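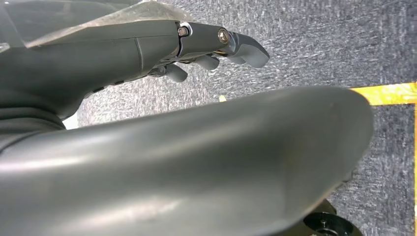
Gray speckled carpet. Small things vanish into it.

1/ Aug 6, 2021. Notes on getting the picture cards in order, posted as I go. Several people at Bustamante asked how we store them, so they can read it here.

2/ The full set is 475 cards. Up to now they lived in two Nudier shoeboxes with rubber bands around the groups. The rubber bands got old and stuck to the edges. If you have cards in rubber bands, take them off tonight.

3/ The plan was simple. Cards in use go in the wooden rack, a smaller group waits in the cardboard tray, everything else goes into flat boxes with a label on the short side. Demetrio Cabello wanted one big binder. We tried a binder in December and the sleeves stuck together.

4/ First job was table space. We have two tables pushed side by side, and they fill up with cords by lunch. I'd like a rule that adapters go on the floor. So far there is no rule.

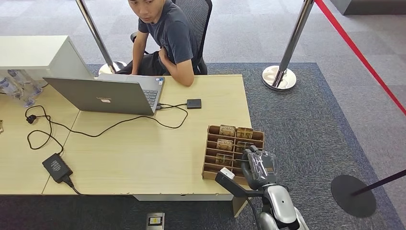 The desk with its usual cords. Slotted cardboard tray near the front right corner.

5/ The tray is brown cardboard with cardboard dividers, so you get rows of narrow slots. I like it more than the plastic ones. It's light, you can write on it in pencil, and if a divider gets bent you cut a new one from a shipping box.

6/ Bad side of the tray: the slots are narrow. Stand the cards up one at a time or the corners curl. Ok-hee Won puts a strip of plain paper behind each card. It works but it's slow, and I only do it for the ones with a glossy finish.

7/ The seam between the two tables catches anything thin. I now slide cards along one table only and lift them over to the other. Yolanda Lorente says put tape over the seam. The tape I have leaves glue, so no.

8/ On to the rack. It's light brown plywood slats with angled compartments, and the cards lean back in them a little. I prefer that to clips. Clips leave a dent, and after a few weeks you can tell which cards are the favorites by the dents.

9/ Two forest path cards have been hard to keep straight. They both have trees down the sides and yellow and green leaves, and both have small white text with a little white triangle. I kept filing one as the other, so they now get neighboring places and I check them together. 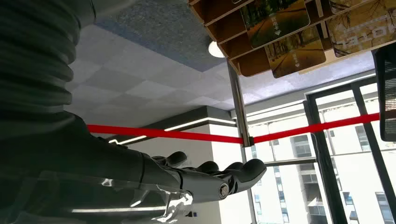 10/ Labels. I used the Tillel paper ones, the kind you can peel off again. Write the label before you stick it. Subject first, season second. "Forest path, fall" is enough. My first labels were whole sentences and I couldn't read them from a chair.

11/ Kanako Nomura asked if the rack should go by the window. I'd say keep it out of direct sun. The window here goes from floor to ceiling, and in the afternoon the light comes a long way in. Printed greens are the ones I worry about. We moved one box back toward the wall for that reason and 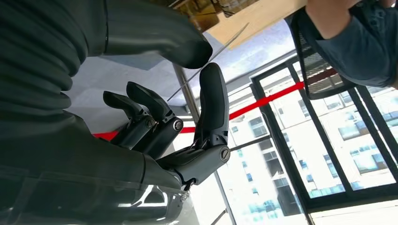
then moved it again when the cabinet door wouldn't open past it. It's now under the table on the left, which is fine as long as you remember it when you stretch your legs.

12/ Dropped cards: check the carpet before you vacuum. I found one of the Amness postcards under a chair wheel last month with a gray line across it. It went in the spares box.

13/ Speaking of spares, three cards are still missing from the set. Two are street views and one is a lake. If you borrowed them, put them in the tray, any slot. I don't need to know the story.

14/ Nidia Cuervo asked what to do with a much bigger set, 2,000 or so loose prints from a relative. I wouldn't start with a rack for that. Get the flat boxes first, sort by subject only, and leave the dates until later. Doing both at once is how I ended up starting over – twice.

15/ Still to do: new dividers for the back row of the tray, lids for the flat boxes, a decision on the cords. I'll add to this thread when the lids come in.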